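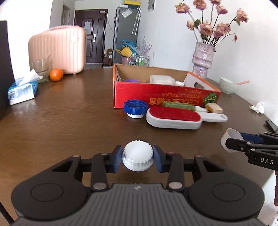 Notebook – household sorting, table session, January

14:20. Started on the mixed small items. Working surface is the dark brown table. The open fruit carton stays at the back and takes whatever is going into storage. Everything still to be decided goes in front of it.

Rule carried over from the Lundisero clear-out: caps and lids are handled first, before any container is assigned a place. A lid with no container by the end of the session goes in the discard bag. The blue screw-top with the white inner ring is on hold until the jars from the kitchen shelf have been tried. The white ridged cap is on the same list. Purple lid is already in the carton and stays there.

Carton inventory sheet is number 144. Entered so far: white plastic food container, purple lid. Lids are entered on their own line even when they probably belong to a container on the same sheet. Last time they were merged and the sheet was useless for finding anything.

Not for the carton: the lilac vase and the dried roses. The stems are too long for any box we have and the heads shed if they are laid flat. They go by hand, last trip. The soap stays in its wrapper and goes with the toiletries.

14:55. Second pass, tape and cleaning items.
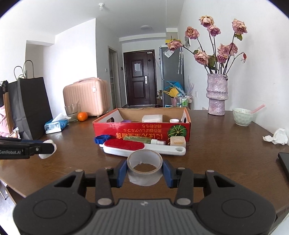 Tape goes in the tool drawer, flat, with the free end folded under by a finger's width. Rolls stored on edge have picked up dust on both faces and then tear unevenly. Replacement rolls are on the Brirus order, line 67, so there is no need to save short ends.

The brush with the red pad should hang by the hole in its handle. Wipe the pad in one direction before putting it away. If it is packed, pad up, nothing on top.

Bottles: check that the cap is closed, stand upright overnight on a paper towel, pack next day. Applies to the clear green one too.

Carton strength – the side handle openings are fine for short carries on the level. For stairs, lift from the base. The Kukudier cartons gave way at the handles under a load of mixed jars, and I would not trust this one further without tape across the bottom seam.

Open points:
– try blue lid on kitchen jars
– label for sheet 144, short side of carton
– ask Abdelaziz storage whether shelf 421 is still free
– orange back to the kitchen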